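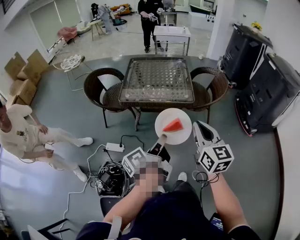

Kelari: par de garras de mão para recolha de demonstrações

Servir uma fatia de melancia num prato parece pouca coisa, até se tentar ensinar a tarefa a uma política de manipulação. O prato é redondo e liso, a fatia escorrega, e as duas mãos têm de trabalhar juntas. É para tarefas destas que fazemos o Kelari, e continua a ser um prazer ver alguém pegar nele pela primeira vez!

O conjunto traz duas garras, esquerda e direita, cada uma com o seu cubo de marcadores brancos e pretos. O operador segura-as, faz a tarefa como a faria em casa e o sistema regista a trajetória de cada garra e a abertura dos dedos. Não é preciso ter um braço robótico na sala. Uma mesa de vidro, duas cadeiras de vime, um prato: serve o mobiliário que houver (e quanto mais variado, melhor para o treino).

O que mudou nesta versão

Os dedos são agora substituíveis sem ferramentas. Quem trabalha com loiça costuma preferir a ponta arredondada, que apanha a borda do prato sem a riscar; para objetos mais altos há o dedo longo. Podem misturar-se os dois no mesmo par, e nós fazemos isso muitas vezes.

O cubo maior lê-se melhor quando a mão roda para dentro. Na versão anterior perdíamos a pose exatamente nos movimentos mais interessantes, com os pulsos cruzados, e foi a queixa que mais nos chegou da equipa da Drasbridge.

Dados técnicos

Peso por garra: 352 g
Abertura máxima dos dedos: 124 mm
Ligação: cabo, um por garra
Marcadores: cubos fixos, com folha de calibração incluída

Algumas notas de uso

Deixe uma volta de cabo folgada junto ao pulso antes de começar. Calibre sempre que trocar de dedos. Grave também as tentativas falhadas e marque-as como tal: no conjunto de demonstração que acompanha o produto há 524 episódios, e os falhados revelaram-se muito úteis para afinar a deteção de contacto.

O programa de gravação Trịnh vem incluído e exporta cada episódio com as duas trajetórias já sincronizadas.

© Bulport 2022 | Contactos | Voltar ao topo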